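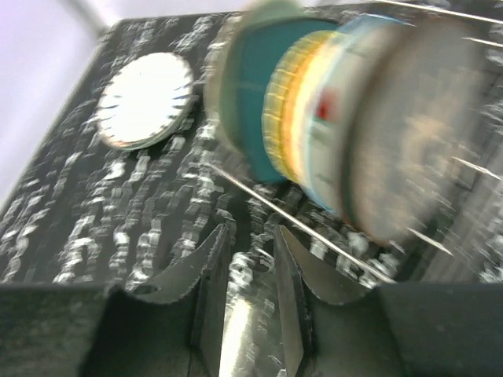 Lid and disc sorting at the Skulitz reuse room, 1st July

Zasero Street gets more jar lids, caps and game pieces than anything else, and for years they all went into one drawer. Jeferson Bastos has been going through that drawer since February. He does the work on the black surface with the white streaks, where a plain white disc can be laid down by itself and still be easy to find. Anything with notches around the rim goes in its own tray. The rest are grouped by width and kept in stacks.

The first batch came to 600 pieces. Most were given out again through the Farkavier school swap, which takes them for counting games and craft tables. Colors are mixed on purpose in the school sets. Teal, yellow and orange are always the first to go. 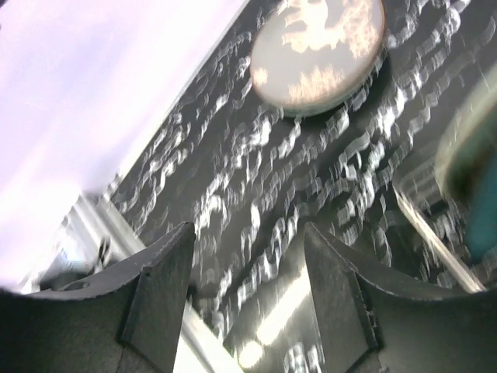
Pale pieces are slower to move. We still have 200 of them, and the schools have asked us to hold them until the fall. They are free to anyone who wants them before then, up to 14 per person.

Sorting rules, as posted by the door:

Cracked pieces go in the gray bin.
Sticky labels come off before sorting.
Stacks lie on their side in the tray, widest piece at one end.
Nothing goes back in the drawer.

The next gallery will cover the Nnaji button boxes. Drop-off is at the side entrance, 2 bags per visit.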